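The Drorkemell cell is a two-arm tabletop workstation built by Rakbridge for handling trials with glassware and artificial stems. Its patterned walls are fixed, and a camera at the wrist faces the gripper fingers.

Setup begins with the arms parked. Each joint is zeroed, then the fingers are closed on a 174 mm gauge bar. 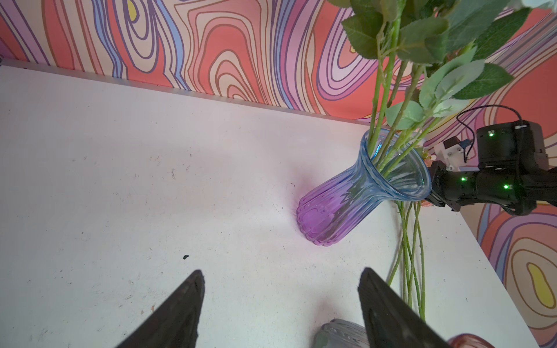
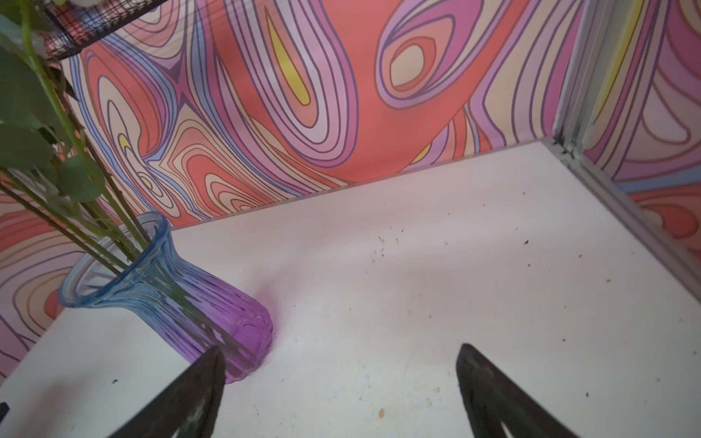

Glass vase and stems on the white tabletop of the cell.

Finger pads are replaced after 3,851 grips -- sooner if glass begins to slip. The table is wiped between runs, as grit can scratch glass and mark the pads. A maintenance procedure written by Funmilayo Ogunleye in November added a cable check at the wrist. Cells of the later Privard type use the same pads but a different mounting bracket.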